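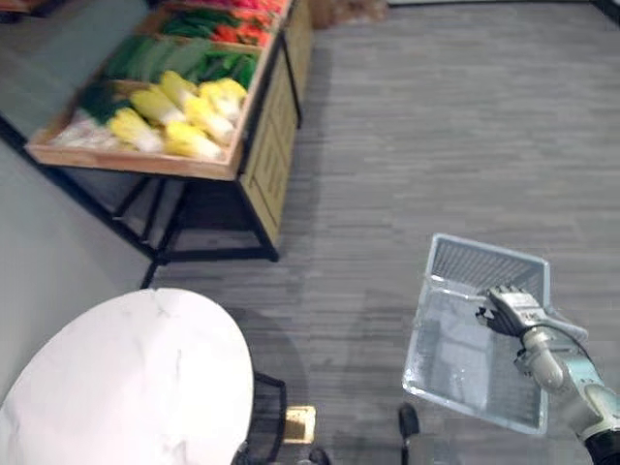
A reader from Tapsell wrote in to ask why the pickling notes list the same cabbage under four different names, and whether that was a mistake. It's a fair question, and the short answer is that we kept whatever name the cook used. If one household says napa, another says Chinese cabbage and a third just says "the long one," all of those are in the name_given column, word for word. The plain name we settled on is next door, in name_plain, so you can sort by that one and leave the other alone.

Hidach Kitchen Notes, version 3
Updated Mar 5, 2024

What's in it

This is a collection of home recipes for salted, pickled and fermented vegetables, typed up from notebooks, index cards and the backs of envelopes. Most of them come from families in Tapsell and Visberg, with a smaller batch from Pavon that arrived in September and is still a bit rough around the edges (we love it anyway!). Cabbage turns up more than anything else, then radish, then cucumbers, and after that it's a happy jumble of beans, green tomatoes, turnip tops and one very stern recipe for pickled plums.

Files

recipes.csv has one row per recipe
ingredients.csv has one row per ingredient, tied to the recipe by recipe_id
notes.txt has the remarks people wrote in the margins, which are often the best part
places.csv lists the towns and how we spell them

Amounts

We typed amounts the way they were written, so you will meet handfuls, teacups and "enough." Where a cook gave a weight we copied it into grams as well. Salt has its own column, salt_g, and please don't treat a blank there as zero. A blank only means that the card didn't say, and plenty of cards don't, as the person writing already knew.

Known problems

The Pavon cards were photocopied before they got to us, and 8 of them have a line we couldn't read. Those are marked unclear in the status column. Crock sizes are a muddle too, as some people gave the size of the crock and others gave how much they put in it. We're slowly sorting that out, and if you have a Visberg card at home with the crock size on it, we'd be so glad to hear from you.

Please be careful

These are family recipes and they haven't been tested for safety. A few of the older ones call for much less salt than current advice would allow, and we left them as they were. Use the collection for reading, for comparing and for looking up how your aunt's neighbors did it, and check a tested recipe before you fill a jar.

Using and sharing

You're welcome to copy, print and pass along anything in here, as long as the town name stays with the recipe. Corrections go in corrections.txt, newest at the top, with the recipe_id first.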